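Zembridge, 6 May 2026

# Zembridge library drops overdue fines and extends loan period

The Zembridge public library has stopped charging overdue fines on books, magazines, audiobooks and children's items. The change took effect this week at the main building and at the Otness branch. Existing overdue fines have been cleared from all accounts, including those of cardholders who have since moved out of town.

The standard loan period also changes. Books that used to go out for two weeks now go out for three. Items can be renewed twice unless another reader has placed a hold, and renewals go through without a request as long as the card is in good standing. DVDs stay at one week and still have to be renewed by phone, at the desk or on the library website.

Readers will continue to be billed for items that are lost or damaged. An item is treated as lost when it is 16 days overdue, and a bill for the replacement cost goes out by mail or email. If the item comes back in usable condition, the bill is canceled. A card with an unpaid bill is blocked from new loans but can still be used for the public computers and the reading room.

The town council approved the policy last October as part of the library budget. Under the old rules the fine was 10 cents a day per item for adults and five cents for children, and a card was blocked when the balance passed $3. According to the report presented to the council, blocked cards were most common in the neighborhoods farthest from the main building, where readers depend on the weekly book van.

The same report said that fines brought in less each year as more readers switched to downloads, which return themselves on the due date. Part of the money collected went to printing and mailing the notices. The library will now send reminders by email or text three days before an item is due, again on the due date, and one week after. Printed reminders are still available on request at either desk.

Some council members asked whether readers would keep popular titles longer if there was no charge. The library's answer was that holds will be handled more strictly. A book with a waiting list can't be renewed, and a reader who keeps one past the due date can't place new holds until it is returned. The council asked for a written review after the first year, with figures on return times and the number of blocked cards.

Both buildings have new return arrangements. At the main building, the book drop on Omoregie Street has been replaced with a larger one that can be reached from a car window. The older drop by the side door is closed and will be removed when the brickwork is repaired. At Otness, returns can be left at the desk during open hours or in the outside drop at any time. Items borrowed at one location can be returned at the other, as before, though it may take a day or two for them to be checked in.

The book van keeps its current route, with one change. The stop at Lornum moves from the school parking lot to the community hall, where the van will park on the north side next to the bike racks. The hours at that stop are the same. Van readers can now pick up holds on board without calling ahead.

A few kinds of loans are not covered by the new policy. Museum passes, the sewing machine and the two telescopes are lent for fixed periods, often with the next borrower already booked, and a late charge of $2 a day still applies to them. Items borrowed from other library systems follow the lending library's rules, and any charge made by that library is passed on to the reader.

Cardholders don't need to do anything to have old fines removed. Those whose cards have expired can renew them at either desk with a photo ID and something showing a current address, such as a utility bill or a lease. Children under 16 need a parent or guardian to sign. New cards are free for residents of Zembridge, Otness and Lornum. People who live outside those communities can buy a card for the year at the main desk.

The library is also asking for the return of items that have been missing for a long time. Up to 100 of them are on a list posted inside the entrance of the main building, most of them local history books and town yearbooks that are out of print and can't easily be replaced. They can be left in any drop, and no charge will be made. Replacement bills already paid on these items will be refunded by check if the book comes back in a condition fit for the shelf.

Opening hours are unchanged at both locations. The full policy is available in print at the desks and on the van, and a large-print version can be requested. Questions about individual accounts should go to the main desk by phone or in person, as staff can't discuss borrowing records by email.

The Otness branch will close early for one afternoon later this month so that its checkout computers can be updated to show the new due dates. Until that is done, receipts printed there may still show the old two-week date. The date in the reader's online account is the correct one.

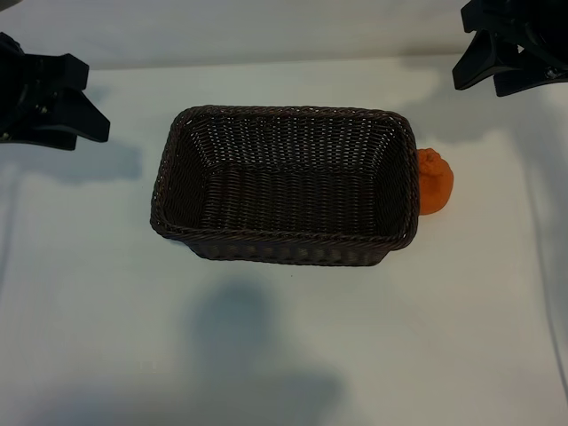 **What happens to a book that was already overdue when the policy changed?**

The fine on it has been cleared, but the book still has to be returned. If it is already 16 days overdue, the replacement bill stays on the card until the book is brought back or paid for.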